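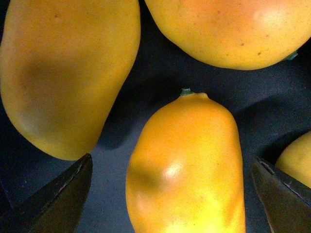
3.2 How people judge ripeness

I went into this part expecting shoppers to go by color, and boy, was I wrong! Of the 40 people we talked to in Usden, 28 said they press near the stem first – color came second, if it came up at all.

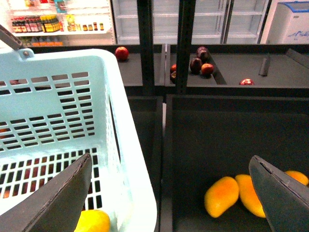

Songül Işık, who ran the March interviews with me, kept hearing the word "give" (as in, a good mango has some give), so we made it a code of its own.
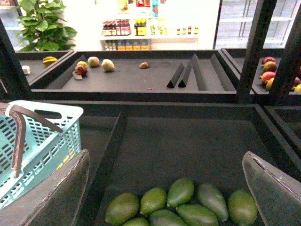 Last modified: May 23, 2023

Green fruit split the group. Some buyers wanted it hard for pickles and told us they never squeeze it, while 13 said they'd let it sit on the counter a few days and then check. I lumped both under "planned use," though Lautaro Medina still thinks that's too broad, and we go back and forth on it in Section 4.
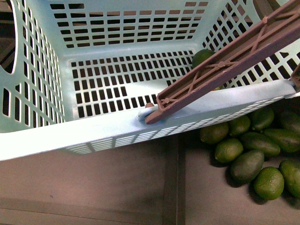

Figure 3. Pale blue-green plastic basket with slotted sides.

Smell hardly came up, so I left it out of the coding.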